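Can a player turn out for two clubs in the same season if one is only a loan?
Posted in Grassroots Football > Rules and Registration

Enham_Leftback
Hello all, hoping someone kind can put me straight before Monday, as I've gone round in circles with this. I play for Enham in the Potura Sunday League and have done for years, but I've barely had a kick this season (new manager, new ideas, fair enough!). Trindmont are desperately short at the back and have asked if they can borrow me until the end of the season. Our manager is happy, theirs is happy, and I'm more than happy because I'd quite like to play some football again.

My worry is the cup. I came on for the last 15 minutes of our first round tie, and somebody in the changing room swore blind that this makes me cup-tied for everyone else. Is that right even when it's a loan? And does the loan need a form, or do the two clubs just agree it between them?

offside_again
We had this very thing two seasons ago, so I do feel for you. The short version is that yes, you are almost certainly cup-tied. In our league any time on the pitch counts, even if you only came on to waste a bit of the clock, and a loan doesn't wipe it clean. League matches are a different matter and you should be fine for those once the paperwork has gone through.

Please do get the form in, though. There is one, and both clubs have to sign it as well as you. Ours sat in a kit bag for a fortnight while everyone assumed someone else had sent it, and we ended up with points off and a fine of £120, which for a club our size was most of a new set of shirts.

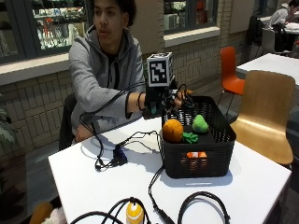

At the table, reaching for the basket

One more thing to ask is whether you can play against your own club while you're on loan. Most leagues I've played in say no unless the parent club agrees in writing, and it's much nicer to find that out now than at ten o'clock on the morning of the match with your boots already on.

Cunha Rovers Reserve
just ring the league secretary mate, every league is different. pretty sure being an unused sub doesn't count but you came on so bad luck

touchline_tea
I'd agree with most of the above, but do look at the deadline too. Plenty of Sunday leagues stop accepting transfers and loans at some point in March, and I've known it catch out perfectly sensible people. Your handbook should have it under player registration, and if it's anything like ours, which runs to 140 pages, the bit you want will be tucked away near the back after all the pitch markings.

Also check whether you can be called back early. We lent out a lovely centre half one winter, then had 2 injuries in one afternoon and couldn't have him back for a month. Good luck with it, and I hope you get plenty of games!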